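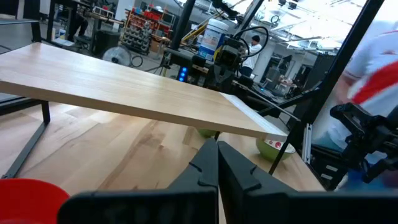
October, 4:20 pm. Table setting, continued

Swapped the plain board for the tray with the black wire handles. Stuart Fairclough maintains that a board is a tray if you believe in it. I have carried soup on a board and no longer believe.

Notes on crockery, before I forget which is which:

- Green bowl, white inside: good size for rice, hopeless for anything you want to find again under the board.
- Red plastic bowl: light, cheerful, slides if you look at it sternly. Keep it off the wood when the tray is tilted.
- Flowered bowl, dark rim: everyone's favorite, so it will be the first to go. Fothergill wants a spare ordered. Fothergill may fill in the form.

The Tenholm catalog lists the same pattern in packs of 6, which is five more than the cupboard can take.
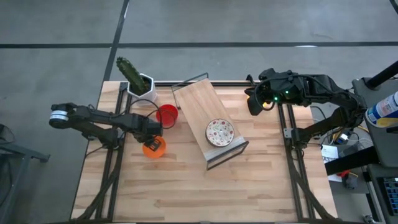 The cactus stays on its corner for now. It leans away from the rest of the dishes, and I sympathize. Stedton's plan puts it in the middle as a centerpiece, where it would be reached across at every course. I have written "no" on the plan in pencil, to be polite.

Orange dish and red cup should sit further apart next time. Stuart likes them close; Stuart doesn't wipe the table.

To do:

- felt pads for the tray, 20 mm if Mumar still has them
- oil the tabletop (last coat was mine, next coat is not)
- find out who keeps putting the bowls away damp

Back at it at 10 tomorrow, flowered bowl first.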